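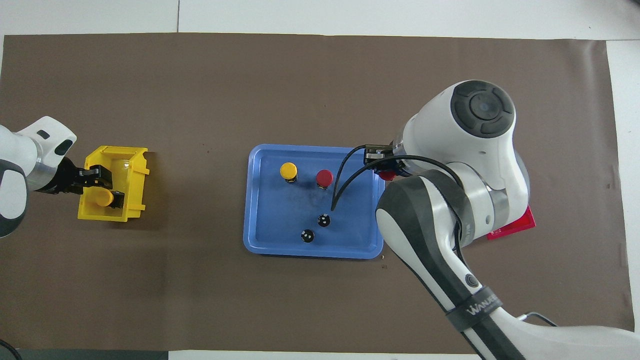 Blue tray, four button-like objects, yellow bin.

My sister-in-law sent me a link last week to a woman who decants her cereal. You have probably seen the type. Clear tubs, matching labels, everything facing forward, and a caption about how much calmer the mornings are now. My sister-in-law wanted to know if I thought it was worth trying. I said I'd think about it, and I have been thinking about it, mostly with irritation.

I did this once. Two years ago in December I bought the full Rutby starter set, plus the drawer dividers, plus a label maker from Zakwood that took a kind of tape I have never seen in a store since. It came to just over $400. The book that talked me into it was by Shalini Tomar, and I still have it, in a box, under other books. Her claim is that the average home holds 2,000 things its owner couldn't name if you asked. I would like to know who did the asking. There is no footnote. A chapter later the same fact comes back with the word "research" attached to it, and still no footnote.

What I can report is what happened in my own pantry. For a month it looked great. Then I bought a bag of rice that was bigger than the rice tub, so the tub got filled and the rest of the bag went behind it with a clip on. Now I had rice in two places. Same with the flour, same with the oats. The cooking instructions for the lentils went out with the packet, and I guessed wrong on them twice. By spring I was storing food in the tubs and also storing food in the bags next to the tubs.

My neighbor Edit Pálfi keeps her pasta in the box it came in, on a shelf, and she can find it.

People who sell storage will tell you the system failed because you didn't commit to it. I heard Sándor Illés say more or less this on a podcast, that clutter is "a decision you keep putting off." Fine. But some decisions deserve to be put off. I don't know if I'll need the spare bracket from the bathroom shelf. It can sit in the junk drawer until one of us dies. Giving it a labeled tray of its own would not make me any more certain.

I'll grant a few things. The dividers in the sock drawer were good and are still there. Anything that keeps batteries from rolling around loose gets my vote. And I can see that if you have small kids, a bin on the floor beats no bin on the floor – though the kids I know treat the bin as a thing to tip over.

So I told my sister-in-law to buy one tub, for the cereal, and wait until summer before buying another. She said the tubs only come in sets. I looked it up and she's right. The smallest Rutby set is eight pieces now, and three of those are lids.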